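Gulholm bench, two-arm cell: walk-through checklist with my comments
Thursday, June 3, 2021

I went down the Odimstead sheet in order and typed as I went, so excuse the rambling!

1. Table covering lies flat under the work area
Needs attention. The black plastic is creased all over, and I'd like it pulled tight and taped at the corners. Our rule says no loose folds within reach of the fingers.
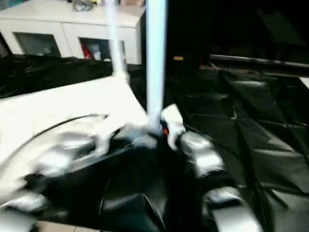

2. Cables clear of the finger path
Pass with a comment. I still want more clips (I asked for them in March too). A cable that loops out past the wrist will find something to snag on sooner or later, and clips are cheap.

3. Workpiece supported before both arms close in
Pass. White plastic leg stools are light, which makes people sloppy about this one. Please treat them like anything heavier: seat down, legs clear of the elbows, then start.

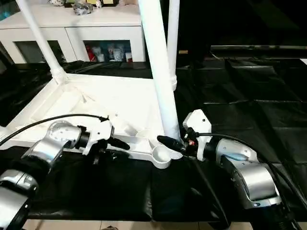
4. Speed limit set for shared space
Pass. Checked it on the controller myself. Somebody had left the Nishimura settings sheet folded in the binder, so I put it back in its sleeve.

5. Finger pads and screws
Pass. The log says 552 cycles since the last swap and we change at 2,000, so lots of life left in them.

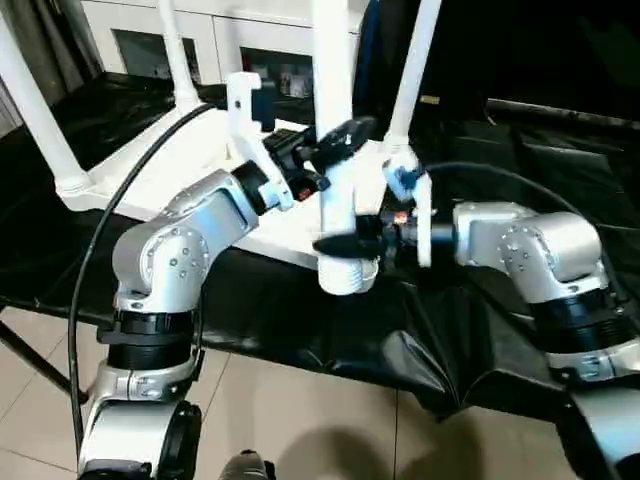
6. Floor area around the cell
Open. I'd love tape on the tiles to show where people stand and where tripod feet go. Rusov has a roll, I think?

7. Stop button tested from both sides
Pass, 4 presses, all good.

Still to close: items 1 and 6. Clips go on the parts order.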